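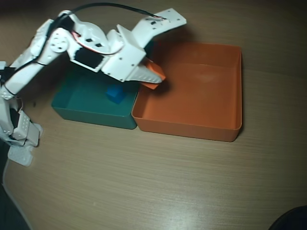
볼티츠 공개일, 주황색 블록을 문 그리퍼가 주황색 트레이 가장자리 위에 있는 모습

트라케티(Traketti) 프로젝트 중간 경과 보고
받는 분: 페리(Ferri) 지원금 담당 풀비오 폰타나(Fulvio Fontana) 님
보내는 곳: 아키아(Akia) 작업실

폰타나 님, 안녕하세요. 지난번 보고서가 너무 딱딱해서 읽다가 두 번 쉬었다고 하셨죠. 그래서 이번에는 그냥 편하게 쓰기로 했습니다. 표는 뒤에 따로 붙일 거고요, 여기에는 1월 공개일이 어땠는지, 그 전까지 뭘 했고 앞으로 뭘 할 건지를 순서대로(아마 중간에 순서가 좀 엉키겠지만) 적어 보겠습니다.

우선 제일 궁금하실 것부터요. 공개일은 예정대로 볼티츠(Boltitz) 회관에서 열었고, 생각보다 훨씬 재미있었습니다! 신청서에는 "지역 주민과 소규모 제조업체를 대상으로 한 시연 행사"라고 써 놨는데, 막상 와 보니 제조업체 분들보다 아이 손을 잡고 온 부모님들이 더 많았어요. 공방 하시는 분들, 퇴직한 선반공 한 분, 근처 학교 기술 과목 선생님들도 오셨고요. 초대장은 400장을 돌렸습니다. 그중에 몇 분이나 오셨는지는 방명록을 아직 다 옮겨 적지 못해서 다음 보고 때 알려드릴게요. 방명록을 두 군데 두는 바람에 겹치는 이름이 꽤 있습니다. 다음에는 하나만 두려고요.

시연 내용은 신청서에 적은 그대로 색깔별 분류였습니다. 블록을 집어서 색에 맞는 트레이에 넣는 것, 그게 전부예요. 주황색은 주황색 트레이로, 파란색은 청록색 트레이로. 처음에 회의할 때는 좀 더 그럴듯한 걸 하자는 말이 나왔어요. 나사를 조인다든가, 컵을 쌓는다든가. 그런데 이탈로(Italo Mazza요, 제어 쪽을 맡고 있는 그 친구)가 끝까지 반대했습니다. 보는 사람이 설명을 안 들어도 맞았는지 틀렸는지 바로 알 수 있는 작업이어야 한다는 거였죠. 지나고 보니 그 말을 듣길 정말 잘했어요. 아이들이 팔이 움직이기도 전에 "저쪽이야, 저쪽!" 하고 소리를 지르는데, 컵 쌓기였으면 그런 분위기가 안 났을 겁니다.

한 회차는 10분으로 잡았습니다. 앞부분은 제가 말로 설명하고, 가운데에 팔을 돌리고, 나머지는 질문을 받는 식으로요. 첫 회차에서는 제가 설명을 너무 길게 해서 정작 팔을 돌릴 시간이 얼마 안 남았어요. 이탈로가 뒤에서 시계를 계속 가리켰는데 저는 그게 인사인 줄 알았고요. 두 번째 회차부터는 순서를 바꿔서 팔부터 돌리고 설명은 나중에 했습니다. 훨씬 낫더라고요. 사람들이 움직이는 걸 먼저 보고 나면 질문이 알아서 나오니까 제가 준비한 설명 중에 절반은 꺼낼 필요도 없었습니다.

팔 이야기를 조금 더 할게요. 신청서를 낼 때만 해도 산업용 중고 팔을 빌려 올까 고민했던 걸 기억하실 거예요. 결국 작고 하얀 탁상용 팔로 갔습니다. 관절마다 서보가 들어가고, 선은 팔 위로 넘겨서 쓰는 구조예요. 보기에 아주 말끔하지는 않죠. 선 정리를 할 수 있는 데까지 했는데도 손목 쪽은 움직임이 커서 여유를 두지 않으면 당겨집니다. 12월에 한 번 욕심을 내서 손목 쪽 선을 바짝 묶었다가 커넥터가 빠져서 오후 작업을 통째로 날렸어요. 그 뒤로는 그냥 넉넉하게 늘어뜨리고 있습니다.
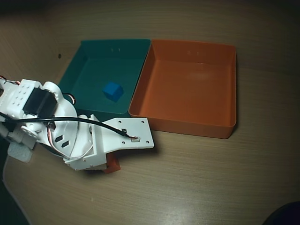
그래서 선 문제는 당분간 이대로 두기로 했고, 대신 그리퍼 쪽에 시간을 더 썼습니다. 작은 블록은 잡는 각도가 조금만 틀어져도 빙글 돌아 버리거든요. 트레이에 들어갈 때도 반듯하게 앉지를 않고 비스듬하게 떨어지는 일이 많아요. 분류만 놓고 보면 비스듬해도 상관없습니다. 색만 맞으면 되니까요. 그런데 다시 꺼내는 동작을 시키면 이야기가 달라져요. 비스듬하게 놓인 블록은 옆면이 어디인지부터 새로 찾아야 하고, 벽 가까이 붙어 있으면 손가락이 들어갈 틈도 부족합니다. 공개일에는 꺼내는 동작은 빼고 넣는 동작만 보여드렸어요. 꺼내는 쪽은 작업실에서 계속하고 있고, 솔직한 상태로는 보여드릴 만한 수준이 아직 안 됩니다.

트레이 두 개를 딱 붙여 놓은 것도 회의를 꽤 했던 부분이에요. 떨어뜨려 놓으면 팔이 많이 움직여서 보기에는 시원시원한데, 팔이 닿는 범위 끝까지 가면 자세가 불안해집니다. 붙여 놓으면 이동 거리가 짧아지는 대신 경계에 걸칠 위험이 생기고요. 이탈로는 떨어뜨리자는 쪽, 저는 붙이자는 쪽이었습니다. 이번에는 제가 이겼어요. (이긴 이유가 별건 아니고, 회관에서 빌려준 탁자 위에 놓아 보니 붙이는 쪽이 자리 잡기가 편했습니다.)

연습 데이터 쪽 진행 상황도 적어야겠네요. 목표는 사람이 직접 조종해서 남긴 시연 기록 1,000개입니다. 공개일 전까지 400개를 모았어요. 초대장 장수랑 똑같아서 저도 쓰면서 헷갈리는데, 우연입니다. 원래 계획보다는 뒤처져 있습니다. 가장 큰 원인은 조명이에요. 작업실 창이 서쪽으로 나 있어서 오후가 되면 탁자에 빛이 확 들어오고, 그 시간에 찍은 기록은 오전 것과 너무 달라 보여요. 처음에는 오후 기록을 다 버렸습니다. 지금 생각하면 아까운 짓이었죠. 실제로 쓰는 곳에서는 조명이 늘 일정할 리가 없는데요. 지금은 오후 기록도 그대로 넣고, 시간대만 표시를 해 둡니다. 버렸던 것 중에 되살릴 수 있는 건 되살리는 중이고요.

회관 조명은 또 달랐어요. 작업실보다 어둡고 노란 편이라 아침에 도착해서 좀 당황했습니다. 주황색이랑 빨간색이 특히 걱정이었는데, 둘 다 어두운 데서는 비슷하게 보이잖아요. 탁자 표면에 빛이 번들거리는 것도 있었고요. 스탠드를 옮겨 가며 자리를 잡느라 개장 전 시간을 거의 다 썼어요. 점심은 차 안에서 먹었습니다. 다음번에는 전날 들어가서 맞출 수 있게 회관에 미리 부탁해 두려고 해요. 대관료가 반나절치 더 나올 텐데, 예비비에서 충당할 수 있는지는 뒤에서 다시 여쭤볼게요.

방문객 반응 중에 기억에 남는 걸 몇 가지만 옮겨 봅니다. 퇴직하신 선반공 어르신은 팔은 별로 안 보시고 그리퍼 안쪽 톱니만 한참 들여다보셨어요. 이 간격이면 작은 건 물어도 둥근 건 흘릴 거라고 하시더라고요. 맞는 말씀입니다. 구슬 모양으로 해 봤을 때 정말 자꾸 흘렸거든요. 연락처를 받아 놨고, 봄에 작업실에 한번 오시기로 했어요. 학교 선생님 한 분은 학생들이 직접 조종해 볼 수 있는지를 물으셨고, 어떤 아이는 블록이 안 아프냐고 물었습니다. 저는 대답을 잘 못 했는데 이탈로가 아주 살살 잡는다고 말해 줬어요. 실제로 잡는 힘을 낮춰 두기도 했고요.

제조업체 쪽에서는 포장하는 곳과 단추 만드는 곳, 이렇게 두 군데가 관심을 보였습니다. 포장 쪽은 속도를 물어보고는 좀 실망한 눈치였어요. 당연합니다. 저희 팔은 빠르지 않고, 빠르게 만드는 게 트라케티의 목표도 아니니까요. 단추 쪽은 색 종류가 많고 물량은 적은 주문 때문에 늘 손으로 고른다고 하셔서 이야기가 길어졌어요. 견본을 보내 주시기로 했는데 이 글을 쓰는 지금까지는 아직 안 왔습니다. 월요일에 전화를 한번 드려 보려고요.

잘 안 된 것도 적겠습니다. 이걸 빼면 폰타나 님이 전화로 물어보실 테니까요. 오후 회차 하나는 중간에 멈췄습니다. 팔이 시작 자세로 돌아가지 않아서 전원을 껐다 켰어요. 다시 시작하는 데 3분이 걸렸는데 앞에 서 있는 사람한테는 그 3분이 참 길더라고요. 제가 그동안 서보가 뭔지 설명했습니다. 나중에 기록을 보니 관절 하나가 과부하로 보호 모드에 들어간 거였어요. 쉬는 시간 없이 회차를 연달아 잡은 제 탓이 큽니다. 그다음부터는 회차 사이에 팔을 내려놓고 쉬게 했고, 같은 일은 다시 없었습니다.

또 하나는 안전선이에요. 탁자 앞에 테이프를 붙여 놨는데 아이들은 테이프를 넘어오라는 표시로 아는 것 같아요. 다들 금방 물러나 주긴 했지만 다음 행사 때는 낮은 가림판을 세우겠습니다. 투명한 걸로요. 앞이 안 보이면 올 이유가 없으니까. 가림판 견적은 두 군데에 부탁해 놨습니다.
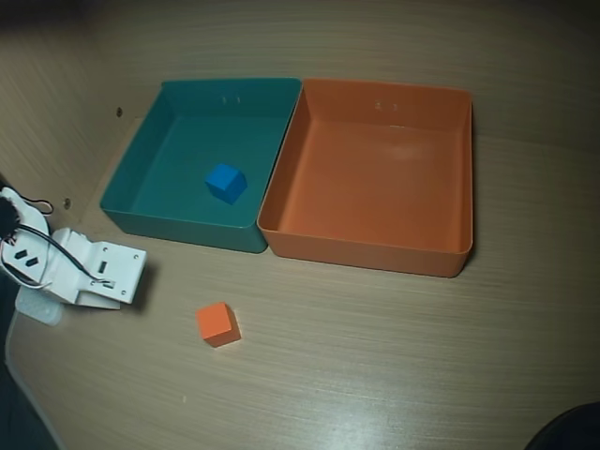

블록이 트레이 밖에 떨어지면 시연을 처음부터 다시 하나요?

처음부터 다시 하지는 않습니다. 떨어진 위치가 팔이 닿는 범위 안이면 그 자리에서 다시 집게 하고, 범위 밖이면 사람이 시작 위치로 옮겨 놓은 뒤 이어서 합니다. 기록에는 두 경우를 따로 표시합니다.

지난번 통화 때 물어보신 것에 대한 답을 글로도 남겨 달라고 하셔서 위에 그대로 적었습니다. 조금 보태자면, 다시 집는 동작은 연습 기록에도 일부러 넣고 있어요. 처음에는 깔끔하게 한 번에 성공한 것만 모았거든요. 그랬더니 팔이 한 번 놓치고 나면 그다음에 뭘 해야 할지를 전혀 모르는 거예요. 빈 손으로 트레이 위까지 가서 얌전하게 손가락을 펴고 돌아옵니다. 보고 있으면 좀 짠해요. 가을부터는 저희가 조종하다가 일부러 한 번 떨어뜨리고 다시 집는 기록을 섞었고, 빈 손으로 가는 버릇은 확실히 줄었습니다. 얼마나 줄었는지는 지금 이탈로가 정리하고 있으니 다음 보고서에 숫자로 넣을게요. 지금 대충 적었다가 나중에 고치는 것보다는 그게 나을 것 같습니다.

조종하는 사람에 따라 기록이 달라지는 것도 재미있는 부분이에요. 저는 급하게 다가가서 마지막에 멈칫하는 편이고, 이탈로는 처음부터 끝까지 똑같은 속도로 갑니다. 기록을 섞어 놓으면 팔이 어떨 때는 저처럼, 어떨 때는 이탈로처럼 움직여요. 공개일에 이 얘기를 했더니 사람들이 지금 건 누구냐고 자꾸 물어서 한참 웃었습니다. 다만 이게 마냥 웃을 일은 아닌 게, 두 방식이 중간쯤에서 섞이면 움직임이 어정쩡해질 때가 있어요. 조종하는 방법을 한 장짜리로 정리해서 둘이 맞추는 중입니다. 접근 높이하고 손가락을 여는 시점, 이 두 가지만 맞춰도 많이 나아질 걸로 보고 있어요.

블록 재질 얘기도 잠깐. 초반에는 나무 블록을 썼습니다. 예쁘긴 했는데 떨어질 때 소리가 크고, 모서리가 단단해서 그리퍼 안에서 잘 미끄러졌어요. 지금 주로 쓰는 건 폼 재질의 작은 블록입니다. 살짝 눌리니까 잡는 힘을 줄여도 버텨 주고 떨어져도 조용합니다. 대신 자꾸 잃어버려요! 가벼워서 소매에 스치기만 해도 굴러가거든요. 여분을 넉넉히 사 두었고 영수증은 소모품 항목에 넣었습니다.

돈 얘기로 넘어갈게요. 장비비는 계획 안에서 썼고, 서보 예비품까지 들여왔습니다. 소모품은 블록과 케이블 때문에 생각보다 조금 더 나갔는데 항목 안에서 조정이 됩니다. 인쇄비는 남았어요. 초대장을 볼티츠에 있는 작은 인쇄소에서 했더니 값이 괜찮았습니다. 자세한 건 첨부한 표에 있고, 표에서 노란색으로 칠한 줄만 봐 주시면 돼요. 거기가 폰타나 님 확인이 필요한 부분입니다.

확인을 부탁드리는 건 이렇습니다. 먼저 남은 인쇄비를 가림판 비용으로 돌려도 될까요? 같은 행사 항목 안에서 움직이는 거라 괜찮을 것 같긴 한데 지난번에 제가 괜찮을 것 같다고 혼자 생각했다가 서류를 다시 썼던 적이 있어서 미리 여쭙니다. 그리고 앞에서 말씀드린 대관료 반나절치요. 예비비로 가능한지, 아니면 다음 행사를 짧게 해서 맞춰야 하는지 알려 주세요. 저는 짧게 하는 것도 나쁘지 않다고 생각해요. 마지막 회차쯤 되니까 저도 목이 쉬고 팔도 뜨끈뜨끈하더라고요.

다음 분기 계획은 이렇게 잡고 있습니다. 시연 기록을 1,000개까지 채우는 게 제일 먼저입니다. 오전에는 이탈로가, 오후에는 제가 조종하기로 나눴고, 이제 오후 기록을 안 버리니까 속도가 붙을 거예요. 그다음은 색을 늘리는 일입니다. 지금은 주황색과 파란색이 중심이고 빨간색은 구분 시험용으로만 쓰고 있어요. 주황색 옆에 빨간색을 두면 어떻게 되는지가 이번 분기의 진짜 숙제입니다. 밝을 때는 사람 눈에 전혀 안 헷갈리는데, 어두운 쪽에 놓이거나 그리퍼 가까이서 그림자가 지면 저도 한 번 더 보게 돼요. 그래서 손끝 가까이에서 본 화면과 위에서 본 화면을 같이 놓고 비교하고 있습니다. 어느 한쪽만으로 될지, 둘 다 있어야 할지는 아직 결론을 못 냈어요. 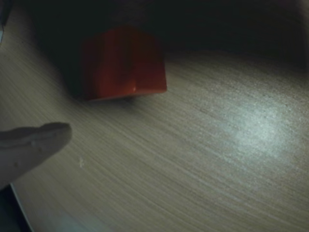
나무 상판 위의 빨간 큐브와 왼쪽에서 들어온 그리퍼 손가락

가까이서 볼 때 성가신 건 초점이에요. 손가락이 앞에 있고 블록이 뒤에 있으면 둘 다 또렷하게 나오기가 어렵습니다. 이탈로는 손가락은 흐려도 된다고 해요. 손가락이 어디 있는지는 관절 각도로 알 수 있으니까 블록만 잘 보이면 된다고요. 저는 접촉하는 순간에는 손가락 끝도 보여야 한다고 생각하는데 아직 설득을 못 했습니다. 둘 다 시험해 보고 결과가 나은 쪽으로 가기로 했어요.

탁자 표면도 바꿔 볼까 합니다. 나뭇결이 보기에는 좋은데 빛이 반사되면 하얗게 뜨는 자리가 생기고, 블록이 그 근처에 있으면 가장자리를 잘못 읽는 경우가 있었어요. 무광 매트를 깔면 간단하게 해결되겠지만 그러면 매트 위에서만 잘되는 팔이 될까 봐 망설여집니다. 일단 매트를 깐 것과 안 깐 것을 반반씩 모으는 방향으로 계획을 고쳤고, 일정표에도 반영해 두었습니다.

학교 방문은 봄 학기 중으로 얘기가 오가는 중이에요. 선생님 쪽에서는 한 반이 통째로 오고 싶어 하시는데 저희 작업실은 그만큼 사람이 못 들어갑니다. 팔을 들고 저희가 가는 쪽이 현실적일 것 같아요. 팔 자체는 가벼우니까 옮기는 건 일도 아니고, 오히려 트레이 위치를 똑같이 다시 잡는 게 귀찮습니다. 종이로 본을 떠서 탁자에 대고 놓는 방법을 쓰려고 해요. 회관에서는 눈대중으로 했다가 조금씩 밀려서 중간에 다시 맞췄거든요.

아, 그리고 폰타나 님이 공개일에 못 오신 걸 이탈로가 무척 아쉬워했습니다. 작업실로 한번 들러 주세요. 오전보다는 오후가 좋아요. 빛이 까다로운 시간이라 저희가 무슨 고생을 하는지 바로 보실 수 있습니다. 직접 조종도 해 보실 수 있고, 원하시면 그 기록도 남겨서 제 방식, 이탈로 방식 옆에 폰타나 방식을 하나 추가하겠습니다!

첨부: 지출 내역표, 수정 일정표, 공개일 회차별 메모(이탈로 작성, 글씨를 알아보기 힘든 곳은 제가 옆에 다시 적었습니다)

가림판하고 대관료 건은 견적이 나오는 대로 따로 메일 드릴게요.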